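Home | About | Programs | News | Contact

Jisemeck Questions Claims Made for Writing Apps in After-School Programs 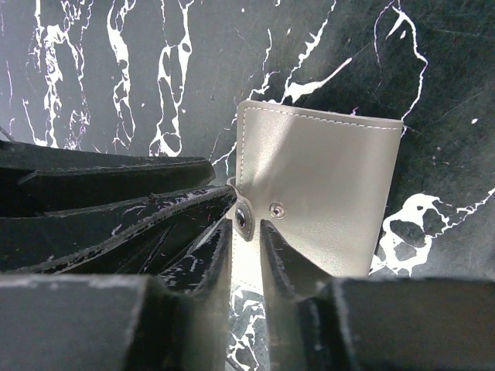 A pale cover with light stitching, on a dark marble-patterned surface.

DRELTUVSKA, May 7, 2024. Jisemeck, which runs free writing clubs for children, said today it will not renew its trial of Vi, a story-prompt app sold by Dreltel, until it sees better evidence that the app helps children write.

Dreltel's sales material says that children using Vi "write more and love it." Jisemeck asked how that was measured. The reply was a survey of adults who had already bought the app. It did not include any of the children's stories.

The trial began in November at two clubs. Children there turned in 390 pieces of writing. Tutors read all of them and found that the Vi pieces were longer, but that much of the extra length repeated the prompt. Only 19 were picked by their writers for the club's yearly book. Jisemeck does not claim this settles the matter. The groups were small, and children who like screens may have chosen the app in the first place.

A full license would cost $2,020 a year. Jisemeck says the same money would pay for notebooks, printing and extra tutor hours, though it admits it has no firm proof of what those do for young writers either. It plans to keep samples of work from both clubs and compare them next year.

Schools and parents who have used Vi and kept the children's drafts are asked to get in touch through the Contact page.

Recent items
Summer club sign-up opens
Tutor training dates
Reading night moved to the library annex
Call for used dictionaries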